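Review: Emell hand-held grippers, tried at the Sorari open day
Posted 14/12/2021
Score: 81 out of 100

I went to the Sorari open day expecting to watch robots from behind a rope and eat a free cookie. I did eat the cookie. But I also spent more than 40 minutes with a pair of Emell grippers in my hands, folding laundry very badly, and I've been talking about it ever since (sorry to everybody at work).

If you haven't seen this kind of thing, you hold one gripper in each hand and do a normal household job with them, and the recording is used to teach a robot the same job. You can't use your fingertips, so all the little cheats you don't know you have are gone. Pinching a hem, flicking out a sleeve, smoothing a corner with your thumb? Forget it! You have jaws, and you have to plan where they go.

The demo was in room 3036, which took me a while to find, as the signs gave up after the elevators. Chaimae Berrada was running it and she was wonderful. She let people make mistakes for a good long while before she stepped in, and when I asked why clothes are so much harder than blocks she got out a shirt and had me pick it up by the same spot several times in a row. It hung differently every time. I got it right away after that.

Now, the grippers themselves. They're chunkier than I'd like, and with my small hands I had to shift my hold more often than the guy next to me did. The squeeze is lovely, though. It closes smoothly and you can feel when there's cloth between the fingers, even a single layer once you get used to it. My first try at a T-shirt was a ball. By the third I had something you could put in a drawer, if you weren't fussy about the drawer.

What I didn't love was the cables. One comes off each gripper, and whenever I crossed my arms for a big fold I ended up with one of them lying where I wanted the fabric to go. Chaimae's tip was to let them fall outside the forearms and never reach across, so I started doing the left side with the left hand only, and it helped a lot. A cordless version would get several more points from me.

My wrists were tired by the end too. Take breaks, and sit close to the table, much closer than feels natural. I started out too far back and my shoulders complained all evening.

Masanja had a station down the hall with a robot arm stacking cups, and it was neat to watch, but the line was long and you couldn't touch anything. The Cinusero talk was over my head after the first few slides. If you only have an hour, skip both and go fold something. They told us the next open day is in May, and I've already asked if I can bring my sister, who irons her pillowcases and will be insufferably good at this.

For dark clothes I'd add one small piece of advice, which is to find the fold with the gripper fingers before you close them. Black and navy show you very little of where one layer stops and the next starts.
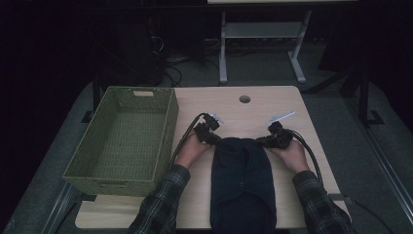
Oh, and wear something with sleeves you can push up. I had on a big loose sweater and I grabbed my own cuff twice.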